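Chapter 6: Who Gets Heard at Work?
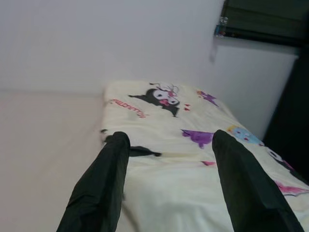

Figure 6.1 A narrow bed made up with a cream-white fitted sheet.

My first proper job out of uni was in the people team at Selholm, a firm of surveyors with 194 staff and a boardroom table that was older than the building. I was handed the staff survey in my second week and told to "pull out the themes". So I did. Everybody was mostly happy, the coffee was terrible, and the graduates wanted more feedback. Lovely! I wrote it up in an afternoon and went home early.

What I hadn't done was look at who'd filled it in. The field crews barely showed up in the numbers at all. They started at six in the morning, they didn't have desks, and the survey had gone out by email at 2 pm with a link that didn't open on their phones. I'd written four pages on how the staff felt and left out the people who did most of the travelling. My manager was kind about it - kinder than I'd have been - but I still wince.

This chapter is about that gap. In Chapter 5 we looked at how firms hire, and you'll remember I went on a bit about job ads. Now we move to what happens once people are through the door: who speaks in meetings, whose ideas get written down, and who gets asked in the first place. Organisational researchers often call this "employee voice". I'll use the term too, though I'll mostly just say being heard.

We'll work with two cases. Vetitz is a small software company that swapped its big monthly meeting for smaller ones and got some surprises (not all of them good). Brotthorpe is a food packing business with three shifts and, when we meet it, one suggestion box, which hangs beside the day manager's office. Have a think about that box before you read section 6.2.

You'll also meet the Espinoza grid, a simple table for sorting out who is told, who is asked and who decides. Students tend to rush the middle column, so take your time with it. Grab a pen and jot down the last decision at your own work or school that changed your day. Who was asked about it? Keep your answer handy - we'll come back to it in section 6.4.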